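Maintained by the Bemerthorpe Shared Workshop. Enquiries about the data should be addressed to Ayman Nimri; enquiries about the cell, the bench and the fixings should be addressed to Béla Kocsis.

# Clitwood Bin Picks

Clitwood is a record of picking attempts made with an industrial arm in a members' workshop. The arm takes mixed small objects out of one bin and places them in a second bin beside it. The cell was assembled by members of the workshop, and the data are released so that other workshops and home builders may compare their own results with ours, or train a grasp model without first having to build a cell.

This document covers release 4. It replaces the notes that were supplied with release 3, which should no longer be relied upon for the meaning of the `outcome` field.

## Summary

| Item | Value |
|---|---|
| Attempts recorded | 2631 |
| Attempts held back for testing | 489 |
| Recording sessions | 5 |
| Control software | Vida |
| Grasp model used for proposals | Drerunholm |
| Location | Bemerthorpe Shared Workshop, ground floor bay |

The attempts held back for testing are included in the total. They come from the last session only, which was recorded in August after the bench top had been refitted.

## Background

The workshop acquired the arm second-hand with its controller and teach pendant. It was first intended for routing foam and plywood, and the original proposal to the members made no mention of picking. Routing was given up when it became clear that the dust could not be managed in a shared bay. The arm remained bolted in place, and the members agreed that it should be put to some other use which made little noise and no waste.

Béla Kocsis built the bench and fitted the gripper. Ayman Nimri wrote Vida, the program which joins the camera, the grasp model and the arm controller, and he has kept the records from the second session onwards. Records from the first session were typed up from paper sheets and are less complete. Empty fields in that session mean that nothing was written down at the time.

## Contents of the release

```
clitwood/
 README.md
 LICENCE.txt
 attempts.csv
 sessions.csv
 objects.csv
 stills/
 calibration/
 splits/
 train.txt
 test.txt
```

`attempts.csv` holds one row for each attempt. An attempt begins when Vida accepts a grasp proposal and ends when the arm returns to its waiting position, whatever has happened in between. Proposals that were rejected before the arm moved are not recorded.

The columns are as follows.

| Column | Meaning |
|---|---|
| `attempt_id` | Unique across all sessions |
| `session` | Matches `sessions.csv` |
| `object_id` | Matches `objects.csv`; blank if the operator could not tell |
| `grasp_x`, `grasp_y`, `grasp_z` | Proposed grasp point in millimetres, bench coordinates |
| `grasp_angle` | Rotation of the gripper about the vertical, in degrees |
| `score` | Confidence given by Drerunholm |
| `outcome` | See below |
| `note` | Free text from the operator |

Stills are named after the attempt to which they belong. Each was taken from the fixed camera. Attempts from the first session have no stills.

## Outcomes

The `outcome` field takes one of the following values.

- `placed`: the object was carried across and released in the receiving bin.
- `dropped`: the object was lifted and then lost before release.
- `missed`: the fingers closed and nothing was lifted.
- `double`: more than one object was lifted, whether or not all of them arrived.
- `stopped`: the operator or the controller halted the motion.

In release 3, a double lift was entered as `placed` if both objects arrived. All such rows have been corrected where the note or the still made the matter plain. A few could not be settled and carry the note "double not confirmed". Users who compare placement rates between releases should leave these rows out of both.

## Objects

The objects are household and hardware items brought in by members, together with small packaging that would otherwise have been thrown away. They were chosen to be awkward. Clear plastic is included on purpose, as are rounded objects which roll when touched at one end. Nothing sharp, hot, pressurised or filled with liquid was used.

`objects.csv` gives each object a plain name, a weight in grams and one entry for surface finish. The finish was judged by eye by one person and should be treated as a rough guide. Objects damaged in use were withdrawn and were not replaced by a similar one under the same identifier.

## The cell

The bench is a timber frame with a wooden top, screwed to the wall on one side and standing on the floor on the other. The bins are held in position so that they do not creep when the gripper pushes against a wall. In the first two sessions they were held by friction alone, and the recorded grasp points drift slightly towards the end of each. No correction has been applied. The calibration files for those sessions are marked `provisional`.

Clamping has been used in every session since. Before each session the operator is required to:

1. check that the clamps are tight and that neither bin can be moved by hand;
2. run the calibration routine and save its output under the session name;
3. jog the arm to each corner of the working bin at low speed, watching the cables throughout;
4. place the objects by tipping them from a tray, without arranging them.

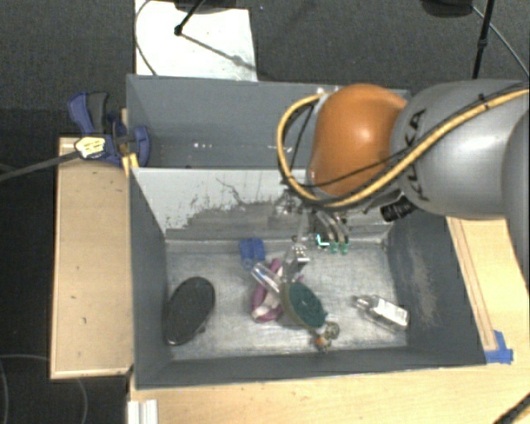
The third step was added after a cable was pulled from its connector during the second session. The arm itself was not harmed, but the gripper lost its signal and the remainder of the evening was spent on repairs. Anyone fitting a gripper to an arm of this size at home is advised to leave more slack at the wrist than seems necessary and to watch the full range of movement before running any program unattended. Our own rules do not permit unattended running at all.

Wear on the working bin has increased over the sessions. Scratches and rubbed patches alter the way light falls on the floor of the bin, and Drerunholm has at times proposed a grasp on a bright mark where there was no object. These attempts are kept in the release as `missed`, with the note "floor". They should not be removed before training unless the user's own bin is new and is expected to stay so.

## Known limitations

Lighting was not controlled. The bay has a roof window, and sessions that began before 4 in the afternoon show a marked change in brightness from the first attempt to the last. The test attempts were recorded under electric light only. A model which does well on the training attempts may therefore do better or worse on the test attempts for reasons that have nothing to do with grasping.

The same gripper was used throughout, but its fingertips were changed between the third and fourth sessions. The `sessions.csv` file states which were fitted. The newer tips grip smooth plastic more firmly, and the two sets should not be pooled when reporting results for clear objects.

Grasp points lying close to a bin wall are under-represented. Vida rejects any proposal that would bring the fingers within a set margin of the wall, and that margin was widened in the third session and narrowed again in the fifth. The values are given in `calibration/margins.txt`.

Object weights were taken on a kitchen scale. Items below the smallest reading are entered as zero.

## Safety

The arm is capable of causing serious injury. It is operated only by members who have completed the workshop's induction, with a second member present at the stop button. Nothing in this release should be taken as instruction in the safe installation of an industrial arm. The workshop accepts no responsibility for cells built elsewhere on the basis of these files.

## Permitted use

The data may be used, copied and altered for any purpose, including commercial purposes, provided that the workshop is named as the source. The terms are set out in full in `LICENCE.txt`. Vida is released separately under its own terms. The weights for Drerunholm are not part of this release and cannot be supplied on request.

## Corrections

Errors should be reported with the attempt identifier and the release number. Reports are read when the workshop is open and are answered in the order received. Accepted corrections are held over until the next release; files already published are not altered.

Outstanding at the time of writing:

- operator notes from the fourth session contain abbreviations that have not been expanded;
- `grasp_angle` is given as 0 to 180 in the first session and as -90 to 90 in all others;
- the calibration file for the second session lacks its final line, and the missing values have been requested from the operator concerned.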